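Arm drifts over CPU socket – calibration or fixture?
Posted in Workshop Automation

Corina Fuchs
I'm building a cell at home that strips and refits parts in old desktop PCs. The arm hangs from an overhead frame, and the case lies on its side on a slatted aluminium table next to a printed fixture plate.
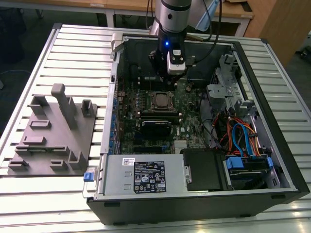 Positions near the power supply repeat well. Over the CPU socket the error grows during a session, up to about 2 mm after 26 cycles. Homing again doesn't clear it. The controller is a Kofler board running at 200 Hz. Is this thermal, or is the case moving?

Barnent
Case moving, I'd bet. Clamp it.

Ninadico
Check both before you buy anything. Put a dial gauge against the case wall and run the cycle without touching the board. If the gauge stays put, the case isn't your problem. Then touch off on a fixed post on the fixture plate at the start and end of the run. A shift there means the arm or its mount.

Also look at what the finger does at the socket. With the lever released and the retention frame open, any side load on the processor goes straight into the board and the case. 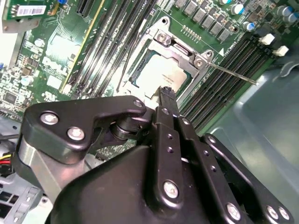 I limit the approach to 8 mm/s for the last stretch and stop on motor current – 800 mA on mine, yours will differ. Take the reference from two screws on the board, not from the case edge, as pressed steel cases vary a lot.

Filbridge
Same fault here in December. Loose grub screw on the wrist coupling. Mark the shaft with a pen and see if the line moves.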